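4.3 Rules for the working area and the tool before the first motion

The rules of this section concern the time between the moment when a mobile manipulator arrives at a station and the moment when it makes its first arm motion there. In the earlier version of our procedure this time was not regulated. The base had its own safety functions, the arm had its own, and between them the operator was expected to use common sense. During the first months at the Tekeria site we learned that common sense differs much from one shift to another. One operator walked the whole lane before releasing the arm; the next one released it from the desk. Both of them could say that they followed the written rules, as the rules said nothing on the subject.

We therefore wrote a short set of rules, which we call the arrival rules. They were drafted by the first author together with Dayana Tamayo, who was responsible for operations at Tekeria in that period, and later they were tried also in the Alarcón warehouse. The rules do not replace the risk assessment of the installation. They assume that this assessment exists, that the protective functions are validated, and that the limits of speed and force are set by persons who are competent to do so.

The first arrival rule says that a floor marking has the same meaning for the robot as for people. This sounds obvious, but in practice it was not. The map used by the base was drawn from the building plan, and the lines on the floor had been painted later by another company. In two places the painted line and the line in the map were apart by 260 mm. A person walking correctly inside his own lane could, in these places, be inside the area which the planner treated as free for the elbow of the arm. The rule now reads: where the map and the paint disagree, the paint is valid, and the map is corrected before the station is used again. We discussed the opposite choice, to repaint the floor, and rejected it. People learn the position of a line with their feet, and they continue to walk the old one for weeks.

The second rule treats access to things that must always be reachable. Emergency equipment, the front of electrical cabinets and the travel zone of doors and shutters are marked in the map as areas of no parking and no reaching. No parking alone is not sufficient. At Alarcón the base stopped in a permitted place, but the arm in its waiting posture hung over the strip of floor in front of a door. No alarm was given, and none was expected by the design. We now require that the waiting posture is checked as a volume, with the longest tool mounted. A shutter is always treated as a door which can open at any moment, also when it is closed and even when the operator knows that it is locked. The lock is not known to the robot, and the operator changes at the end of the shift.

The third rule is about the tool. Before the first motion at a station the fingers are opened to their full stance and the wrist view is shown to the operator at low height over free floor. The purpose is to see both tips at the same time against a plain background. We do not ask the operator for a measurement at this point. He has to choose between three answers: use, use and report, or stop. In the trials with the Esar handling software the answer was stored with the view itself, so that the maintenance group could later read the history of one pair of fingers. The interval for exchange had been fixed before at 3000 closing cycles. This number remains as an upper limit, but the visible state can shorten it, and it can never extend it.

Some operators objected to the third rule because of the time. The complete arrival check takes almost 40 seconds when it is done with attention, and the stations are visited many times in a shift. We kept it, with one relief: when the robot returns to the same station within the same task, and no person has touched the tool, only the area has to be checked again. The relief was requested by the Estska team and we consider it reasonable. It should be noted that the condition "no person has touched the tool" depends on the honesty of the log – we have no sensor for it.

The fourth rule is organizational. The person who gives the release must be able to name the boundary nearest to the robot without looking at the map. If he can not, he goes and looks at the floor. In our opinion this rule had more effect than the other three, although we can not separate their effects with the data we have. It is also the rule that new operators find strange, and in training we spend more time on it than on the software.

A remaining difficulty is the quality of the view. Coated floors are good for walking and for wheels, but they return the light of the ceiling lamps, and a bright spot can lie exactly where a dark tip should be judged. We recommend to turn the wrist a little and look again instead of changing the exposure. Marks on the floor must also not be confused with fragments of the tool; in case of doubt the floor is inspected by a person. 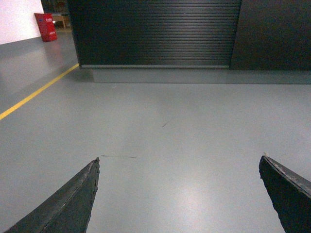
The release decision joins the area check and the tool check in one view, and Figure 4 is used in our training to discuss both. For the area, the trainee should name the yellow line on the left as the nearest painted boundary and follow it up to the base of the dark structure with the closed shutter. The red cabinet by the white wall, near the far end of the line, is entered as an area of no parking and no reaching. For the tool, the two fingers stand wide open over bare floor, and the wear can be judged without closing them: the left tip has small chips and frayed bits, and the leading edge of the right finger is uneven. The whitish reflection between the tips is the effect described in the previous paragraph, and the short dark scuff near the middle is a good case for the question of floor mark or fragment. We accept "use and report" or "stop" as the answer for these fingers, but not "use". The trainee must also state what can not be decided from the view, for example the area deeper in the building beside the shutter, which is too dim to be declared free. Such an area is treated as occupied until a person has looked into it.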